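Nilar Robotics Club
Minutes of the Regular Meeting, 2026-03-16
Room on the ground floor, Liyanage Building

Chair: Tharindu Mridha
Minutes taken by the club secretary
Present: members of the build group, the recording group and the training group, and the faculty advisor. Apologies were received from two members of the build group who had a lab exam.

Minutes of the previous meeting

Approved with one correction. The previous minutes said the training group would use the old workstation for the first model. It should have said the new one. The old workstation is still waiting on a power supply.

Matters arising

The key to the storage cabinet has been found and is back on the hook inside the door. Members are asked to sign it out on the sheet.

The advisor confirmed that the Liyanage Building will be locked over the March break. Anyone who needs equipment over the break has to take it out beforehand and leave a note of what they took. The large arm stays in the building.

The broken stool has not been dealt with. Carried forward.

Cloth project: progress

Tharindu gave the report. The club's entry for the Clurneck student competition is in the soft goods category, which asks for a robot to pick up a piece of cloth by a corner, open it out and fold it. The judges bring their own cloths and the surface is not announced in advance. Last year's entry handled a towel on a flat table and did poorly when the table had a padded cover on it. The plan this year is to train on soft, uneven surfaces from the start, beds included.

The recording group has been working with the hand-held gripper and has more than 300 takes saved. Most are single actions: take a corner, lift, move, let go. The longer takes with a complete fold are fewer and the training group would like the balance to change before the next model is trained. Everyone agreed that the short takes are easier to do well and that this is the reason there are so many of them.

Tharindu went over the grip again for the benefit of newer members. Come in with the fingers open, close on the edge of the cloth and not on the middle of a fold, and lift only after the fingers have stopped moving. People are still lifting while they close, and in the recordings it looks like one motion. The training group cannot separate the two afterwards. 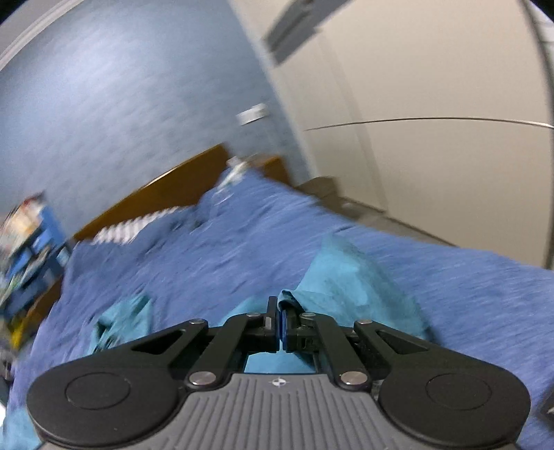 The advisor asked how takes are being rejected. At present whoever did the recording decides, and the groups do not all use the same standard. One member keeps a take if the cloth ended up where it was meant to go. Another throws out anything with a second attempt in it. After some discussion it was agreed that second attempts should be kept and labeled as such. A robot that misses a corner has to try again too, and there is very little in the data showing how that is done.

Takes are to be thrown out in these cases only:
- the free hand touches the cloth
- the recording stops before the fingers open
- the lens is smudged or covered
- the person recording walked off with the gripper still running

The last has happened several times. Please stop the recording before putting the gripper down.

Length of takes was also discussed. The training group asked for a limit of 60 seconds. Longer takes tend to have pauses in them while the person thinks about what to do next, and the model learns the pauses. Two members objected that a full fold on a blanket cannot be done properly in that time by a beginner. Agreed to keep the limit and to practice the fold a few times without recording.

Labels

The label sheet now has a column for the surface and one for the starting state of the cloth. Starting state is to be one of: flat, rumpled, partly folded. "Messy" is not on the list and should not be written in. If something else is lying on the cloth, leave it there and say so in the notes column.

There was a long exchange about what counts as partly folded. The secretary asked that a few sample takes be put in the shared folder with the correct label on each. The recording group will do this.
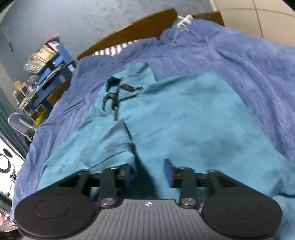
Can takes that members record at home be used for the Clurneck entry? The rules allow any data collected by enrolled students of the entering school, so home recordings are accepted as long as the label sheet gives the member's initials and the person is on the team list.

The advisor added that no one else in the household should be in a recording. Check before starting, and ask people to stay out of the room for a few minutes.

Hardware

The build group reported on the finger pads. The present pads hold thick cloth well enough but thin cloth slips when the pull is sideways. Three softer versions have been molded and will be tried on the bench. If one of them is adopted, the same pad goes on the hand-held gripper and on the arm. The advisor was firm on this point. Data taken with one pad and used on another caused most of the trouble last year.

The linkage screws on the hand-held gripper should be checked before every session. They work loose and the fingers then close slightly off center. A driver of the right size is now kept in the carrying case. Please put it back.

The arm's wrist cable was replaced. The new one comes from Kandis and is longer than the old one, so it needs a clip halfway along to keep it away from the elbow joint. The build group will print a clip. Until then the arm is to be run at low speed with someone at the stop button.

A member asked if the club could have a second hand-held gripper. The build group thinks it can make one from printed parts and the spare camera. The cost would be the fasteners and a pair of bearings. The meeting approved up to 50 dollars for this.

Training results

The training group showed results from the current model on the arm. On the padded table it took hold of a corner in most attempts. It did less well after the first lift, and often set the cloth down again on top of the edge it needed next. The group believes this is the shortage of full folds again and did not want to change anything else until that has been fixed.

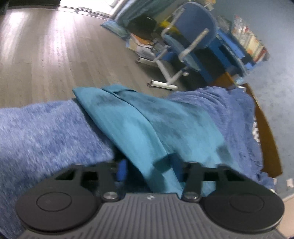
The training group next raised lighting and color. The model finds the cloth easily when it stands out from what is under it and loses the edge when it does not. The home recordings are harder in this respect. The cloth is teal and it is lying on blue bedding, so in the shaded parts there is not much between them, and in the same takes the opening past the chair is so bright that it has gone to plain white. One member wanted these left out. Tharindu was against that, as the judges may well hand the team a cloth close in color to the surface. Decision: keep them, tag them as low contrast, and record a matching group with a light-colored cloth on the same bedding. Curtains may be left open or drawn, but not changed in the middle of a session.

There was a question about turning on automatic exposure. The training group tried it and the brightness jumped each time the gripper turned toward a window. It stays off.

Competition arrangements

The team list for Clurneck has six places. Eight members have asked to go. The advisor suggested that places go first to those who will run the arm on the day, then to people who have done the most recording. Tharindu will draw up a list and send it around for comment. Members not on the list can still travel as spectators if there is room in the van.

The written report for the judges needs a section on how the data was collected. The recording group will draft it. It should be short and say what was done, including the rules for rejecting takes agreed above.

Safety forms are due before the end of March. Four members have not handed theirs in and know who they are.

Other business

The tape on the floor around the arm is peeling up and will be redone.

A request came in from the first-year engineering class to watch a training run. Agreed in principle. The advisor will speak to the instructor.

Someone has been using the good scissors on wire.

Actions

Recording group: sample takes for the labels, more full folds, light-colored cloth recordings, draft section for the report.
Build group: bench test of the softer pads, cable clip, parts for the second gripper, floor tape.
Training group: hold the next model until the new folds are in, add the low contrast tag to the sheet.
Tharindu Mridha: proposed team list.
Advisor: first-year visit, confirm van.
Secretary: chase safety forms. Stool.

The next meeting will be after the March break, same room.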